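January 2019, Trarside workshop

Went up in the Marquez basket with Kobina and Jhun, tethered, 330 feet at the top of the line. What a view! I've wanted to do that since I was a kid, and I grinned like an idiot the whole way (Jhun held on to the rim with both hands and said very little).

Back in the shop we went over the gear. The tether has 2 scuffed spots near the clip end — Da-eun wants it swapped before June, when the family rides start up again, and I'm with her. Burner check fine. Fan still coughs below half throttle, so Efren is pulling the carb.

Told Ronaldo we need 50 more waiver forms, he says order 100.

Still to do: label the spare fuel hoses, ring the landowner about the north gate. 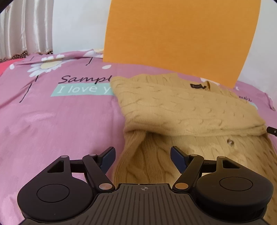
Mustard cable-knit cardigan, folded, on the pink sheet.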